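공유 작업실 다벤(Daven), 양팔 로봇 제작 참여자 모집

다벤 작업실에서 양팔 로봇 제작에 함께할 참여자 4명을 모집합니다. 집안일 중에서도 빨래 정리를 맡길 수 있는 로봇 팔 한 쌍을 작업실 안에서 직접 조립하고 손보는 작업입니다. 회사 채용이 아니며 급여는 없습니다. 부품비와 공구 사용료는 작업실에서 부담합니다.

프로젝트 이름은 롤툰로(Roltunlow)입니다. 지난 9월에 시작했고 지금은 트리니다드 리바데네이라와 크리스토발 카라스코 두 사람이 주로 작업하고 있습니다. 기구부는 트리니다드가, 제어 프로그램은 크리스토발이 맡습니다. 두 사람 모두 평일 낮에는 다른 일을 하므로 작업은 저녁과 주말에 이루어집니다.

현재 진행 상황

팔 두 대는 작업대 양쪽에 설치되어 있고 각각 따로 움직일 수 있습니다. 한쪽 팔로 물건을 집어 지정한 위치로 옮기는 동작은 됩니다. 두 팔을 동시에 쓰는 동작은 아직 속도가 맞지 않아 중간에 자주 멈춥니다. 수건 접기를 먼저 시도했다가 미뤄 두었고, 지금 과제는 양말을 빨래집게 달린 옷걸이에 거는 것입니다. 집게를 벌리는 힘과 천을 잡는 힘이 서로 달라서 그리퍼 값을 계속 바꿔 가며 시험하고 있습니다.

시험은 한 번 할 때마다 기록지에 적습니다. 지금까지 쌓인 기록은 2,409건입니다. 성공과 실패를 모두 적고, 실패한 경우에는 어느 단계에서 멈췄는지 표시합니다. 기록 양식은 첫 모임 때 나눠 드립니다.

작업대 위에는 붉은 양말 두 짝과 파란 양말 한 짝을 나란히 펴 놓고, 구름 모양 테두리의 옷걸이를 그 위쪽에 매달아 씁니다. 팔에는 파란색과 초록색 띠가 감겨 있습니다.

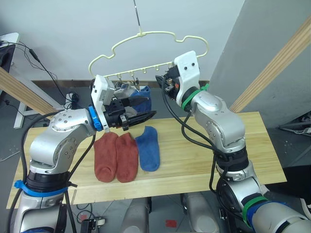

모집 분야

1. 배선 정리 1명. 팔을 따라 내려오는 검은 케이블을 다시 묶고 고정하는 일입니다. 관절이 끝까지 돌아갔을 때 선이 당기지 않도록 여유 길이를 다시 잡아야 합니다. 납땜과 커넥터 압착을 해 본 분이어야 합니다.

2. 그리퍼 손가락 제작 1명. 얇은 천을 잡을 수 있는 손가락 끝을 설계하고 출력합니다. 3D 프린터는 작업실에 있습니다. 사용하는 설계 프로그램은 가리지 않으나 STEP 파일로 내보낼 수 있어야 합니다.

3. 제어 프로그램 1명. 파이썬으로 작업합니다. 두 팔의 동작 시점을 맞추는 부분을 맡게 됩니다. 로봇을 다뤄 본 경험은 없어도 됩니다. 다른 사람이 쓴 코드를 읽고 고쳐 본 경험은 필요합니다.

4. 시험 및 기록 1명. 양말을 놓고, 동작을 실행하고, 결과를 적습니다. 기술 경력은 보지 않습니다. 한 자리에서 같은 일을 오래 할 수 있는 분이면 됩니다.

참여 조건

만 16세 이상이면 지원할 수 있습니다. 미성년자는 보호자 동의서를 내야 합니다. 전체 참여 시간은 60시간이며, 일정은 참여자끼리 정합니다. 중간에 빠지게 되면 미리 알려 주시고, 맡은 부분의 파일과 메모를 공용 폴더에 남겨 주십시오.

팔이 움직이는 동안에는 작업대 안쪽으로 손을 넣지 않습니다. 비상 정지 스위치 위치와 전원 차단 순서는 첫날 교육에서 안내하며, 교육을 받지 않은 사람은 장비를 켤 수 없습니다. 긴 머리는 묶고, 목걸이나 늘어지는 끈이 있는 옷은 피해 주십시오.

제공 사항

참여 기간 동안 작업실을 무료로 이용할 수 있습니다. 목공 구역은 별도 교육을 받아야 합니다. 설계 파일과 코드는 작업이 끝난 뒤 공개할 예정이며 참여자 이름을 함께 올립니다. 이름이 올라가는 것을 원하지 않으면 지원서에 적어 주십시오. 교통비와 식비는 지급하지 않습니다.

지원 방법

작업실 입구에 비치된 지원서를 작성해 접수함에 넣거나, 작업실 게시판의 롤툰로 모집 글에 비밀 댓글로 남겨 주십시오. 다음 내용이 들어가야 합니다.

- 이름과 연락처
- 지원 분야(두 개까지 가능)
- 나올 수 있는 요일과 시간대
- 직접 만들거나 고쳐 본 물건 한 가지에 대한 짧은 설명

완성하지 못한 물건을 적어도 괜찮습니다. 사진이나 도면이 있으면 붙여 주십시오. 자기소개서와 이력서는 받지 않습니다.

지원서를 낸 분께는 차례로 연락해 작업실에서 짧게 만납니다. 이때 장비를 보고 질문할 수 있습니다. 분야별 인원이 차면 그 분야는 마감합니다.

문의는 오르텐시아 우루티아에게 하시면 됩니다. 저녁 시간에 작업실로 오시거나 게시판에 글을 남겨 주십시오.

게시일: 2018년 1월 3일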